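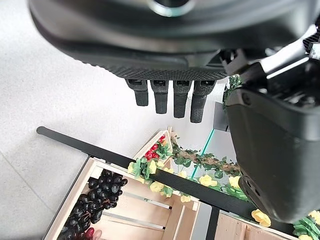 23 August 2024

Notes on the market display, second arrangement. I write them now because I was away for most of July and I have seen how fast I forget which box was which.

**Grapes.** The dark bunch stays in the light wooden crate. Nathalie Nguyen wanted it hanging over the side, like on a real stall, but when it hangs, the berries at the end pull on the stem and after a few days they come off. So it lies inside, big end down, and the stem is pushed between the slats. I have pressed every berry back on its peg. Three did not hold and I used a small drop of the Fumeck glue. Attention with this glue: it makes a white bloom on the dark berries if one uses too much. I wiped with a damp cloth directly after and it is fine, but on the July bunch one can still see the mark.

The crate itself is raw wood and it takes every finger mark. I sanded the top edges with 200 paper, only by hand, and brushed it out. I did not varnish. Ute Stüber is for varnish and I am against, because varnished wood shines and then the grapes do not look so good beside it. We have not decided.

**Flowers.** Still the artificial ones. I washed them in lukewarm water with a little soap, turned upside down, and dried them on a towel overnight. Not the hair dryer! I tried this in July and the petals of one flower curled and never came back. Two stems were bent near the head, and I straightened them with the thin wire from the Barros box. The tape on the wire should be on the back side. I did it wrong for the first one and had to do it again.

**Dust.** This is the main enemy here. The floor is pale and does not show it, but the grapes show everything. A soft brush is better than the cloth for the bunch, because the cloth catches between the berries. I go from the stem downwards and turn the bunch once. It took me 37 minutes for all the display, with the crate emptied and filled again. Next time it should go faster, I was also looking for the brush.

**Heights.** In the first arrangement everything was at the same level and it looked like a shelf in a storeroom. I have now put a folded cloth on the bottom of the crate, so that the grapes come up closer to the edge. The cloth must not be visible from above. I pushed the corners under – please check this when you lift the bunch, because they come out again very easily.

**Stock.** The Gulon parcel arrived with the spare fruit. On the delivery note there are 51 pieces and I counted the same, so it is correct this time. They are in the Embridge cupboard, second shelf, still in their bags. Please leave them in the bags until we need them. The plastic smell is quite strong and I prefer it stays in there. The receipt is 76 euros with the postage and I gave it to Ute.

The spare grapes are a little lighter than the ones we have, more violet than black. I held the two bunches next to each other by the window and the difference is clear. Together in one crate it will look like two sorts, and maybe this is not bad for a market stall, but then it should be decided and not happen by accident. I wrote to Gulon to ask if they still have the darker ones. No answer yet.

**Smaller things**

- The brush goes back in the drawer with the wire, not in the cupboard.
- Splinters: I found one on the inside of the crate, on the long side, and sanded it. Please feel with the hand before you put something soft in.
- The labels with prices that Nathalie made are nice, but the paper is too thin and it bends. She will print them again on card.
- Glue is nearly finished, I have put it on the list.

**Open questions**

1. Varnish or no varnish (see above). Perhaps we can try on one loose slat first and look at it for a week.
2. Is a third crate useful? I think yes, a smaller one, so that the flowers have a fixed place and do not fall over each time somebody cleans.
3. Which side is the front? Ute and I arranged it from two different sides and both of us believed to be at the front. I have put a small pencil cross under the crate on the side I used. If we change it, please rub out my cross and make a new one.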